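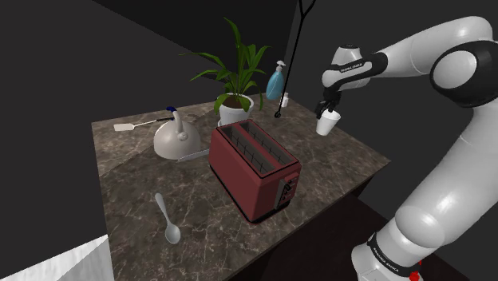 About Gadard Stone

Gadard Stone supplies and installs countertops, window sills, hearth slabs and stair treads for homes and small commercial buildings. We buy slabs, cut and finish them in our own shop, and set them with our own crews. We do not broker work to other fabricators.

The company was formed by the merger of two older shops. Trelis was a tile and monument yard that moved into kitchen work when demand for cut memorials fell. Alance was a cabinet and surface installer that had always bought its stone finished. The two had shared jobs for years before they combined under the present name. The Trelis yard is now our slab storage and cutting site. The Alance building holds the showroom, the drafting office and the sample library.

What we work with

Most of our volume is marble, granite, quartzite and soapstone. We also cut engineered quartz when a customer prefers it, and we stock limestone for sills and hearths only. We do not recommend limestone for a kitchen and will say so in writing on the quote.

Marble is a calcium carbonate stone. It scratches more easily than granite and it reacts with acid. Lemon juice, vinegar, wine and many bathroom cleaners will dull a polished marble surface within minutes. This dulling is called etching. It is a change in the stone itself and a sealer does not prevent it. A sealer slows the uptake of oil and pigment, and that is all it does. Customers who want marble and expect to cook every day are usually better served by a honed finish, where etch marks show less against the surrounding surface.

Quartzite is often confused with marble because the two can look alike in a slab. We test every incoming quartzite slab with a glass scratch and a drop of dilute acid on the back face. Slabs that fail are relabeled as marble or returned to the supplier.

Soapstone is soft but chemically inert. It may be oiled or left dry. Oiled soapstone darkens unevenly for the first few months and then settles.

Veining and layout

Natural veining does not repeat, so the position of each piece on the slab matters. Before cutting, we photograph the slab under flat light and place the templates over the photograph to scale. The customer approves this layout. After approval, the piece positions are fixed and a change requires a new layout.

On islands with a mitered edge, the front face is cut from the strip of slab directly next to the top, so that the veins run over the corner and continue down. This uses more material than a standard edge. The added cost is shown as its own line on the quote. Standard thickness edges are available in eased, beveled, half bullnose and full bullnose profiles.

How a job runs

A job starts with a drawing. A hand sketch with dimensions is enough for a first price. When the cabinets are installed and level, we send a templating crew to measure the room. We do not template from architectural drawings, and we do not template over cabinets that are still loose. The sink, faucet and cooktop must be on site on the day of templating, or the customer must supply the manufacturer's cutout sheets.

Cabinets must be level to within 2 mm across the full run. If they are not, the crew will mark the low points and leave. The cabinet installer corrects them and we come back. The first return visit is free.

After templating and layout approval, fabrication begins. Slabs are cut on a bridge saw with water feed. Sink openings are cut and polished on the milling table. Seams are dry fitted on the shop floor, where a second person checks color match and flatness before the pieces are wrapped.

Installation is done by a crew of at least 2. Larger pieces need more hands, and the office will ask about stairs, elevators and door widths when it schedules the delivery. Tops are set in silicone. Seams are drawn together with suction clamps and filled with tinted epoxy. Plumbing and gas connections are made by the customer's own contractor after the adhesive has cured overnight.

Shop and equipment

The yard holds 133 slabs on indoor racks. Racks are arranged by material and then by lot, and slabs from the same block are kept together so that a later addition can be matched if any remain. Customers may view slabs at the yard by appointment. Closed shoes are required. Children are not admitted past the office.

All cutting and grinding is done wet. Silica dust is a known hazard in this trade, and dry cutting is not permitted in our shop or in a customer's home. When a faucet hole must be drilled on site, the crew uses a water dam and a vacuum. Process water is settled, filtered and returned to the saws. The dried sludge is hauled to a licensed facility.

Offcuts longer than 80 cm are kept, labeled and listed for sale as vanity tops, sills and shelves. The list is updated each May, and pieces that have been on it for a full year are marked down. Smaller pieces go to a crushing plant for use as road base.

The Šindelář finish

One of our surface treatments is called the Šindelář finish in our price list. It was developed in the old Trelis yard for outdoor steps and later adapted for kitchens. The stone is honed, brushed with a sequence of abrasive brushes of increasing grit, and then washed. The result is a low sheen with a slight texture. It works on granite, quartzite and dense marble. It is not offered on soapstone or engineered quartz. Crumbs and flour need a damp cloth on this surface, as a dry cloth tends to push them into the texture.

Care and warranty

Each customer receives a care sheet for the specific material installed. The general rules are short. Use a neutral soap. Wipe up spills from citrus, wine and oil promptly. Put a trivet under hot pans. Do not stand or sit on the counter near a sink cutout, where the stone is narrowest.

Workmanship is covered for 2 years from installation. This includes seams, edge polish, sink mounting and adhesive. It does not cover etching, stains, impact chips or movement of the cabinets or floor. Chips can usually be filled in place, and the office will quote a repair from a photograph with a ruler in it.

Page last revised Aug 20, 2024.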